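**Pallora, Tuesday, April 30, 2024**

# Destora moves film rinsing at Pallora to Wakard robot arms

Destora, which restores and duplicates archive film and printed transparencies, has begun transferring the bath stage of its sheet process to robotic arms supplied by Wakard. The change affects the 30 people who work in sheet handling at the company's Pallora site. No posts are being removed.

In the existing process, a technician lowers each clear sheet into an open tub, waits for the set time, lifts it by one edge and passes it to the drying racks. A full batch is 2000 sheets. Each technician stands at the bath for most of a shift, with arms held forward and gloves on throughout. Reports of wrist and shoulder strain have come mainly from this stage.

Under the new arrangement, the arm handles the sheet at the tub and the technician prepares the liquid, checks the finished sheets and decides which ones go back for a second bath. Time spent standing at the bath falls from almost 5 hours per shift to short visits for topping up and inspection.

The arm carries a hand with jointed fingers in place of a suction head. Suction was tested first and rejected, as it left marks on the softer sheet stock.

"The grip is the slow part of the work," said Delali Acheampong, process engineer at Destora. "A sheet standing against the side of a tub bends when you touch it, and it bends differently each time. We set the approach from above, with the thumb on the near side, and then we adjust the closing force for each type of sheet."

Staff in sheet handling are being trained in five sessions covering safe stopping, changing the tub, cleaning the hand, recording faults and basic adjustment of the arm's path. Training takes place in paid hours. Technicians who complete it move to a higher pay band, and those who prefer not to work with the arms may transfer to inspection or packing.

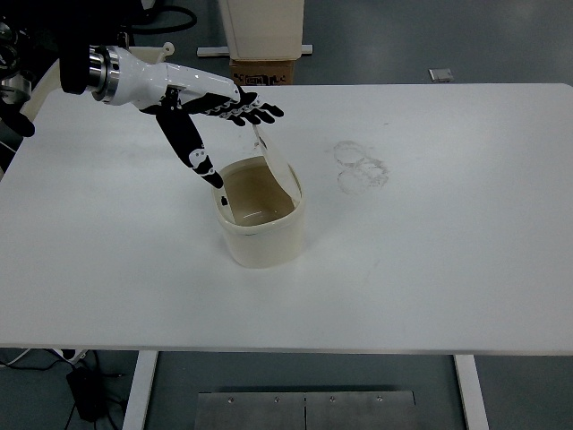

*Robotic hand above an open tub of brownish liquid, with a clear sheet leaning against the inner rim.*

Wakard will keep an engineer on site until September. Until then, each arm will run only while a trained technician is present, and manual baths will remain available for fragile or irregular sheets.

"We asked for the stop controls to be within reach of the person and for the tubs to stay the same size," said Leonardo Fontana, who represents the sheet handling team in talks with the company. "Both were agreed. The rota for the inspection bench is still being discussed."

The drying racks, supplied by Pellegrini, are unchanged. Destora has no present plans to automate drying or final inspection.

**Press contact:** Destora Press Office, Pallora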